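How to sort out a drinks drawer in the fridge

If your fridge has a pull-out drawer at the bottom, there's a fair chance it has become the place where things go to be forgotten. Ours certainly had. For years it held half a cabbage, a bag of something that used to be salad, and whatever bottles wouldn't stand up in the door. Then Nayara Brandão, who shares the kitchen with us, suggested giving the whole drawer over to drinks, and I've been a convert ever since — I now go round to friends' houses and look longingly at their vegetable drawers.

It's a lovely little job for an afternoon when you don't feel like doing anything bigger, and you don't need much to do it.

What you'll want

A washing-up bowl of warm water with a small squirt of washing-up liquid
Two soft cloths, one for washing and one for drying
An old tea towel or a thin non-slip mat, cut to fit
Somewhere cool to put the food while you work

Emptying and cleaning

Take everything out and put it on the worktop, or in a cool bag if it's a warm day. Be a bit ruthless at this point. Anything sticky gets a wipe before it goes back, and anything you honestly can't name goes in the bin.

Pull the drawer out as far as it will comfortably go. Some lift right out and can be washed in the sink, which is a treat, but others run on metal slides and are happier left where they are. If yours has slides, wipe along them with a cloth that is only just damp, and get into the corners where the crumbs collect (I use a cotton bud, and I'm always a little ashamed of what comes up). Dry everything well. If there are vent slots in the side, keep them clear when you put things back, as the cold air needs to get through.

Deciding what goes where

The way we do it is bottles at the front and cans at the back. A bottle is easier to take hold of by the neck if it's near the handle, and you can read the label from above as soon as the drawer opens. Cans can lie on their sides quite happily in a row. Lay them all the same way round, close together, and they'll roll much less when somebody is in a hurry.

Stand a bottle upright if the drawer is deep enough, especially once it has been opened. Check the cap is screwed down properly first. I learned this with apple juice, and I was still finding sticky patches in October. If the bottle is too tall, it belongs in the door, and no amount of tilting will persuade it otherwise.

Glass wants a bit of thought. Put the folded tea towel or mat underneath, and don't let two glass bottles stand shoulder to shoulder. Something soft between them will save you a horrid clinking every time the drawer slides shut.

Don't fill it to the brim, tempting as it is after a big shop. Leave enough room to get your whole hand in around a bottle, and a finger or two of space at the top so that nothing catches on the shelf above.

Keeping it that way

When you bring new drinks home, move the older ones forward and put the new ones behind. It takes a moment, and it means you don't end up with one ancient can living at the back for ever. Close the drawer slowly, with your hand in the middle of the handle, and then check that the fridge door has shut properly too.

Tomomi Miyazaki wrote in to ask whether she could keep a punnet of berries in with the drinks. You can, but I'd put them in a small lidded tub. A can rolling into a raspberry only ever ends one way!

A drinks drawer pulled out, and a bottle held upright by its upper half:
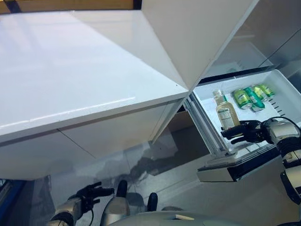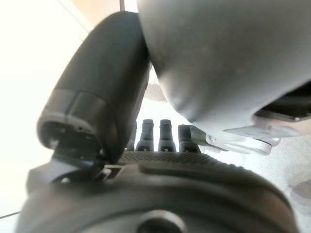
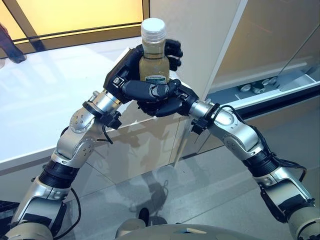

Page last changed: October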